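Ticket 283 – Label printer drops off network, Benton
Opened: 2020-02-23
Opened by: Karla Ayala
Assigned: Wenceslao Ochoa
Priority: medium (was low)
Status: closed, see last entry

Problem as reported

Ridix label printer at Benton goes offline by itself. Prints fine after a power cycle, then gone again, usually by lunch. Jobs pile up in the queue and then all come out at once when it comes back, so we get 17 copies of the same shelf label because people kept hitting print. Indance shows the printer as "ready" the whole time, so no help there.

Started after we moved it from the front desk to room 6. Same printer, same cable, diferent wall jack. Other stuff in room 6 is fine. Ponce site has the same model and has never had this.

Already tried: off and on, new roll, other cable, yelling.

Karla 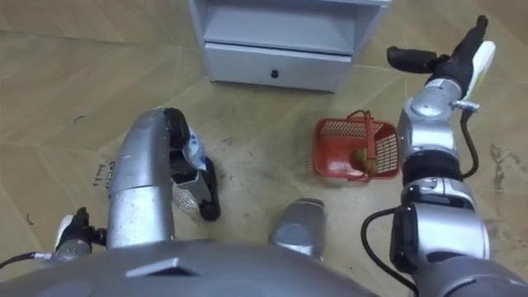
First look

Remote only for now. Can ping the printer at the moment, 12 ms, bit slow for a wired thing but ok. Web page on the printer loads. Firmware is one behind Ponce. Not updating yet, want to see it fail first.

Karla, when it drops next time, please DON'T restart it. Look at the two lights by the network plug on the back and write down what they do. Then hold the feed button till it spits out the config label and send me the address on it.

Queue cleared. Told the front desk one click is enough.

W. Ochoa

Reply from Karla

Dropped again right before lunch. Lights: green solid, orange blinking like normal. Config label says the address ends in 41. Sticker on the side of the printer says 17. Is that it? Nobody changed the sticker since October.

Also it does still print if I plug the laptop in by USB. So the printer isn't dead.

Printer log, copied off the web page

link up
address request sent
address granted, ends .41
idle
sleep
wake
address request sent
address granted, ends .17

So it keeps changing address. Sleeps, wakes up, asks for a new one, gets whatever. Indance is still talking to the old one and is happy to say "ready" to nothing. Explains the pile of labels too – every time it lands back on .17 the queue lets go.

Why at Benton and not Ponce: Ponce has the address set by hand on the printer. Benton had it reserved on the router, but the reservation belongs to the front desk segment. Room 6 jack is patched into the other switch, so the reservation never applies there. 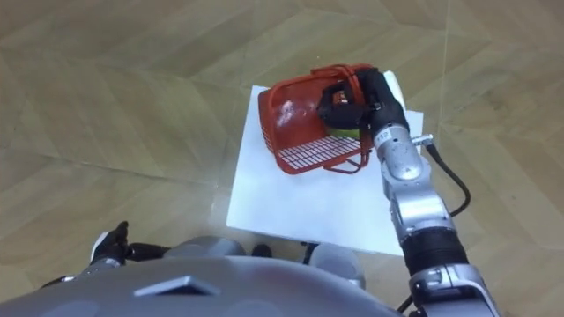

Room 6: red basket on its side on the white board.

What I changed

1. Made a new reservation for the printer on the room 6 segment. Ends in .17 again so the sticker is still right.
2. Deleted the old front desk reservation.
3. Sleep timer on the printer from 6 minutes to off. Put it back later if the power bill people complain.
4. In Indance, removed the printer and added it again by name. Old entry had the number typed in.
5. Test label from my side went through. Karla to confirm it came out on paper and is not cut off at the left.

Not changed: firmware, driver on the front desk PC.

Reply from Karla

Came out. Left edge is fine, but the text is tiny now? Barcode scans. Just small. Reads like the old labels from before the 2 inch rolls.

Answer

Yes, adding it again in Indance resets the label size to default. My fault, forgot. Printer settings, media, pick the 2 inch one, save, then close Indance all the way and open it again. If you only close the window it keeps the old size. Every PC that prints needs this once, front desk and the laptop.

If the first label after that comes out half blank, hold feed till the light blinks twice and let go. It'll measure the roll again and waste three or four labels.
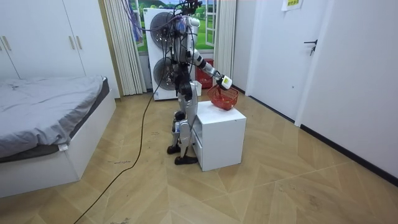 Left it running overnight with the sleep timer off. Checked first thing, still on .17, no new address requests in the log. Then set the timer back to 6 minutes on purpose, let it sleep, sent a job. Woke up, same address, printed. Timer is off again now anyway.

Karla says size is right on the front desk PC. Laptop not done yet, it's out with somebody till tommorow.

Still open, separate tickets please

– Indance says "ready" for a printer that isn't there. Needs to go to the vendor.
– Wall jacks in room 6 have no labels. Took me way too long to work out which switch it was.
– Firmware at Benton, one behind. Do it after month end.

Last entry

Laptop done, size ok. Karla fine with closing. If it drops again, reopen this one and paste the config label in, don't start a new ticket.

W. Ochoa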